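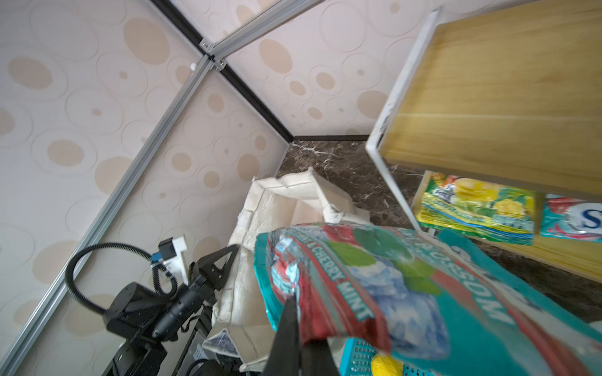
3.2 Coding of diary entries

Entries in the purchase diaries were transcribed as written and then assigned a product class and, where one applied, one or more flavor terms. The unit of coding is the line, so a line that names two products was split before any class was assigned. Abbreviations were expanded only if the same household had used the full form elsewhere in its diary. Flavor terms follow the front of the package when the diary refers to it. A candy bag with "& CHERRY MINT" in white capitals on a red band is coded for both cherry and mint, and the ampersand is kept in the transcript as a sign that a further term may precede it. Pictures of fruit or leaves on the package do not count as flavor terms. Misspellings were retained in the transcript field and corrected in the class field.

The final set contains 1623 lines from 36 households in Mirville. Each household kept its diary for six weeks. Two diaries have a gap at the change of booklet; the missing days were left blank and no values were imputed. Lines recording a return or an exchange carry a negative quantity and stay with the date of the return.
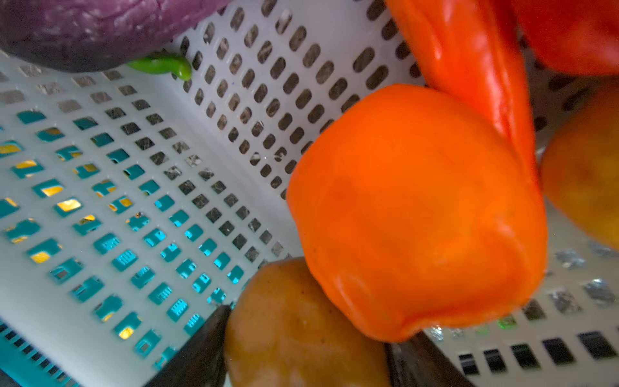 Unnur Kvaran
Corresponding author, Household Economics Unit, Briem Institute

Fresh vegetables presented the main difficulty for the class field. Diarists who bought packaged goods tended to copy the name from the label, while those who bought loose produce wrote general words such as "greens" or "veg for soup." Assigning such lines to the nearest specific class would inflate the counts for carrots and onions, the two classes with the highest base rates. We therefore kept an unspecified class at the second level of the scheme and report it separately in all tables. Quantities for loose produce were given by weight, by piece, or by price alone. Price-only lines were excluded from the weight estimates and retained in the spending estimates.

Storage after purchase was recorded in a separate column with free wording. Answers in this column were grouped by container (basket, drawer, shelf, bag) and by room. Where a diarist named a container but no room, the room was coded as missing. 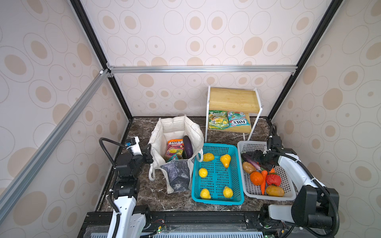
3.3 Agreement between coders

A random sample of 200 lines was coded independently by the second author, Auður Overgaard, using the Kokent scheme without access to the first set of codes. Disagreements fell into two groups. The first concerned lines with a brand name and no product word, for which the coder must know what the brand sells. The second concerned the border between candy and baked sweets, where the scheme's written definitions overlap. The definition of candy was revised after the sample was compared, and all lines in both classes were coded again under the revised wording. The earlier codes are kept in the data file.

3.4 Carrying and trip records

Each trip record lists the store, the time of departure, the mode of travel and the type of bag. Bag type was coded from a closed list: paper, thin plastic, heavy plastic, canvas, backpack, none. A canvas bag with two handles and an open top, as in Figure 6, is coded as canvas whatever its condition. Product lines are linked to trips and not to individual bags, so the contents of any one bag cannot be recovered from the diaries.
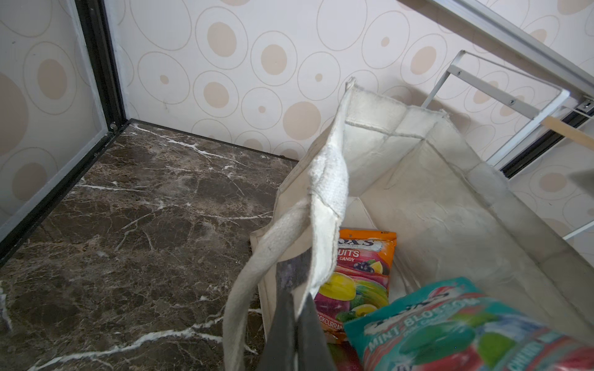 Figure 6. Open canvas tote bag containing two bags of candy.

Trips made on foot to the Trustach market were entered under the same rules. The market closes in June, and diaries begun in that month contain no market trips. They are left out of the comparison of store types in Section 4 but included in the household totals. Trips with no purchase were recorded by only a few diarists and are not analyzed.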